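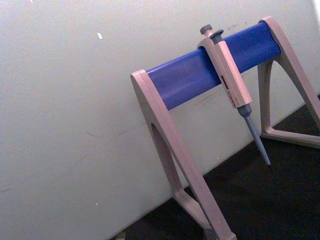 Two-arm bench cell keeps missing the pipette after I moved the stand. Re-teach everything or is there a shortcut?

Asked in Lab Automation / Setup and Maintenance

Hi all! I look after a little two-arm cell at Jirkgate. It takes a single-channel pipette off its stand, works over a tube rack and hangs the pipette back up. It had been behaving itself for ages, and then in January I wiped the table down, slid the stand over to get at the crud behind it, and put it back where I thought it had been. You can guess the rest.

Now the right arm comes in a hair off. When it closes, the pipette swings on the rail and the grip lands crooked on the handle. I nudged the pick point by 2 mm and that fixed the pick, but now the hang-up is bad and the hook catches on the rail on the way back. The rack points all seem fine, I didn't touch the rack.

The program has 85 taught points and I really, really don't want to redo all of them (the person who taught them has left, and the names are stuff like P_new_new2). The controller hasn't thrown an error except a 676 once, which our binder says is a soft following warning. Is that related? And how do you folks keep a stand from wandering on a slick table? Mine has no bolt holes and I'd rather not drill into it.

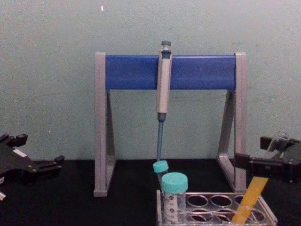 Damián Arriaga replied:

Don't re-teach 85 points, please! You only moved one thing. What you want is a separate work frame for the stand, so the pick, the approach and the hang-up all hang off the same origin. If they're all in the base frame right now (sounds like it, or your nudge wouldn't have split them up), do it like this:

Put back your 2 mm nudge first. Everybody forgets that and then chases it for an afternoon.

Take the pipette off the stand and park the other arm well out of the way. Run slow.

Touch off three spots on the stand with a pointer in the gripper. I use the top of one end support, the top of the other, and a foot. Make a frame from those. You'll need the stand back in its OLD spot for the first round, so go by the saved hang-up point: step the arm there with the pipette held and slide the stand under it until the hook sits on the rail without dragging. Fiddly, but you do it once.

Convert just the stand points into the new frame. On our Zamudio controller there's a menu for it, on yours I don't know, could be you type them in by hand. Back up the program before you start.

After that, any time the stand gets bumped you touch three spots and you're done. Takes me less time than making coffee.

For holding it down, we put two L-shaped stops against the feet with double-sided tape and leave the stand itself loose, so it still lifts out for cleaning. Wipe the table with alcohol before the tape goes on.

Can't help with the 676, never seen it.

Ifor Watkins replied:

What Damián said about the frame. I'd look at the fingers too, though. We had the same crooked grip on the cell at Faltley and it was one jaw pad worn down on one side, so the pipette twisted every time it closed. We'd blamed the stand for weeks. Swap the pads left to right and see if the twist changes direction.

Also your 676 could just be the arm pushing against the rail when the hook caught. I'd clear it and see if it comes back once the hang-up is right.

Another reply:

just tape around the feet with a marker line, works fine for us

Comment from the original poster:

Did the three-spot thing after lunch, and the pick and the hang-up are both good again, thank you!! Haven't pulled the jaw pads yet. Does anyone know if the Jasa pads fit the narrow fingers or only the wide ones?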